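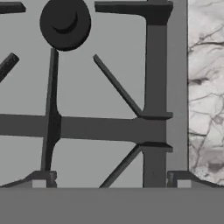 **pellworm** wrote:

Switching supplier won't fix a standing charge. I moved from Cellgate to Stinari in September and the unit rate dropped a bit, but the daily charge is the same to the penny. If you hardly use any gas you are paying for the pipe whatever name is on the bill.

---

**mossy_bank** wrote:

I take the point, but my question was whether it's worth keeping gas at all. Heating went over to electric when we had the roof done. The hob is the only thing left on the meter. Last year's usage was 1,589 kWh, and the standing charge came to more than the gas did.

Has anyone in the Clerovside area had their supply capped and the meter taken out? Cellgate's website sends me round in circles - it asks for a reason and "no longer needed" isn't on the list.

---

**dunlin58** wrote:

Did it last spring, two streets back from the Clerovside library. There are two separate jobs and people mix them up:

1. The supplier removes the meter and closes the account.
2. The network disconnects the pipe in the road.

You only need the first to stop the standing charge. Ring them, don't use the form. Ask for "permanent meter removal". I was on hold for 58 minutes and then it was booked in five.

---

**pellworm** wrote:

Did they charge you for taking it out?

---

**dunlin58** wrote:

No, but a neighbour with a different supplier was quoted for it, so get it in writing. Take a final reading yourself as well. Mine was put down wrong and took 2 bills to sort out.

---

**kettle_on** wrote:

I'd think twice. We went over to induction and I regret it. Half the pans had to go, and we had a power cut in the winter that lasted from teatime until gone ten. With gas we could at least have had soup. Putting a supply back in later costs a lot more than leaving it alone.

---

**dunlin58** wrote:

One power cut isn't much of a reason to pay a daily charge for ever. A camping stove used outside does the same job.

---

**kettle_on** wrote:

It isn't only the power cut. I prefer cooking on gas and so do plenty of people. If mossy_bank likes the hob then the standing charge is what it costs to have one. People pay more than that for television they don't watch.

---

**mossy_bank** wrote:

I don't mind either way about the cooking. My other half does, so that's a separate discussion.

What about the electrics? Tapia came to quote for an induction hob and said we'd need a new cable from the consumer unit, which means lifting the landing carpet. Their price for the cable was more than the hob.

---

**pellworm** wrote:

Could well be right. Ours needed one too - the old gas hob only had a thin feed for the ignition. Get a second quote though. Ask if they can run it outside in conduit, it saves the carpet.

---

**mossy_bank** wrote:

Will ask. I rang Cellgate this morning and got through in 15 minutes. They do remove the meter free, but the hob has to be disconnected by a registered engineer first and they want to see the paperwork. Not booking anything until I've had the second quote.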